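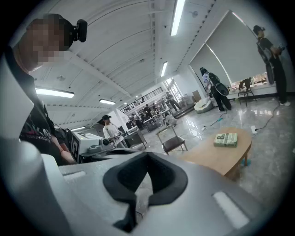 *Wrist view from the hand-held gripper, main room, blinds nearly all the way down.*

**Pose jumps on hand-held gripper, 66 of 318 episodes rejected**

**kwanyama**
Recording with Velludness hand-held grippers in the Bretholm room. In the August batch, 66 of 318 episodes failed the trajectory check. The failure is always the same: the track is clean, then the pose steps sideways by up to 160 mm between two consecutive frames and stays there. No recovery until the operator restarts. Gripper opening width is fine throughout.

Already done:

- recalibrated the lens on both units
- replaced the USB cable on unit 2
- reinstalled the tracker, same version

Log line at the step is `relocalized, map 0`, nothing before it. Ideas welcome.

**d_gentile**
Look at your floor. Polished, with the ceiling tubes reflecting in it. The tracker takes features off the reflections and they move when you move. We had the same symptom at Brarndale and rubber matting fixed most of it.

**kwanyama**
Considered that. Reflections should give slow drift, and I get a single step. We also recorded on the same floor in the spring with almost no rejects.

**d_gentile**
Blinds up or down in the spring?

**kwanyama**
Up.

**d_gentile**
Then it isn't the same test. Blinds down gives you big flat gray areas with no texture, so the floor counts for more.

**santoro_bench**
I don't buy the floor. A relocalization that lands that far off means the map matched the wrong place or something in the map moved. There's a square marker on the front of that white machine. Is the machine fixed to anything, and does your tracker use the marker?

**kwanyama**
It's on casters. The marker is used for the initial alignment only.

**santoro_bench**
Check that. In the default config the marker is also a relocalization anchor. Parameter is `anchor_reuse`, default true. If somebody pushes the machine sideways between mapping and recording, you get exactly this.

**evaristo.m**
Agree with santoro. Also, you have several people working in that room at once. Each one is a moving patch of features. Worth masking, though it won't produce a clean step.

Separate point. There are cables lying across the floor and people in there looking down at what their hands are doing, some wearing head cameras. I would sort that before the tracking. One of ours caught a foot on a tether and put a gripper through a monitor.

**kwanyama**
`anchor_reuse` was true. I had read the docs for the previous version, my mistake. Set it to false, chocked the casters, rebuilt the map. Next 55 episodes: one reject, and that was a full memory card.

Cables are being moved to the wall side.

**d_gentile**
You changed three things at once. The new map alone could account for it.

**kwanyama**
Fair. I can run a set with the parameter back on and the machine shifted by hand.

**santoro_bench**
Shift it by a known distance. If the step in the pose matches, the floor is off the list.

**kwanyama**
Shifted it 160 mm to the left, parameter on. Step on the first relocalization, same size, opposite direction. Leaving the parameter off.

**d_gentile**
OK for the steps. I would still put matting down before you record anything near the windows.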